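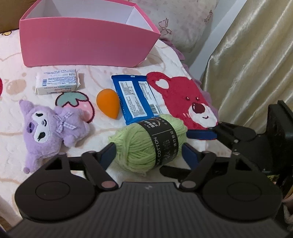 23 nov. 2023

Projet tri d'objets, groupe Bravo. Présents : Liya, Gilang, moi. Estíbaliz est passée en fin de séance pour les fichiers.

Tâche du jour : prendre un objet sur le lit et le déposer dans le carton rose. Série d'objets : savon emballé, éponge à maquillage, sachet bleu, pelote verte, peluche violette. 27 essais, dont 4 à refaire (départ lancé avant que les deux pinces soient en position).

La pelote reste le cas pénible. Si on serre trop, les brins glissent sous la bande de papier et l'étiquette tourne. Gilang propose de viser l'étiquette et de fermer lentement -- mieux sur les derniers essais, à confirmer. Je note quand même que la pince droite gêne la gauche dès qu'on approche des deux côtés. À voir avec Lucía pour l'ordre d'approche.

Savon : prise par les petits côtés, rien à signaler. Éponge : ne pas la prendre par la pointe. Sachet : se plie, Liya préfère le pincer au milieu.

La couverture est trop molle, les objets s'enfoncent et la hauteur de prise change d'un essai à l'autre. On la garde, c'est dans la consigne, mais il faut la retendre toutes les cinq prises.

Fichiers copiés sur le disque Dulline, nearly plein : 19 Go libres. Estíbaliz vide les essais d'août.

À faire :
-- resserrer les vis de la pince gauche
-- refaire les essais ratés
-- demander à Bonifacio si le rapport compte les reprises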